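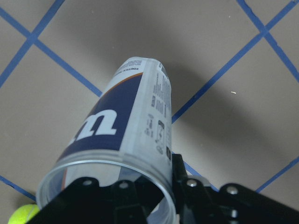

Blue tape grid for ball drills, tape lifting
Posted by vumcombe_flat, Oct 7, 2019

Blue tape on a beige floor. In the other shot, one strip stops short with a frayed end, and the piece that continues the line sits slightly higher. Relay everything or patch it?

rathore88
Patch. Cut the frayed end square and butt the new piece against it.

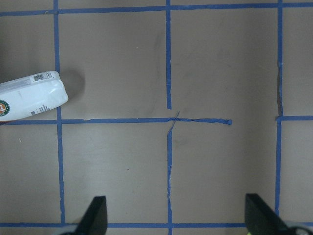
Burnish the joint with a plastic card — fingers leave the edges up.

Wavwood
Disagree. If the two halves are offset, a patch keeps the offset. Pull that row and snap a chalk line first.

rathore88
For tennis balls? The offset is under a tape width.

Wavwood
He's using the lines as a reference. Two minutes with a chalk line.

vumcombe_flat
Pulling the row. The other lines stay until March.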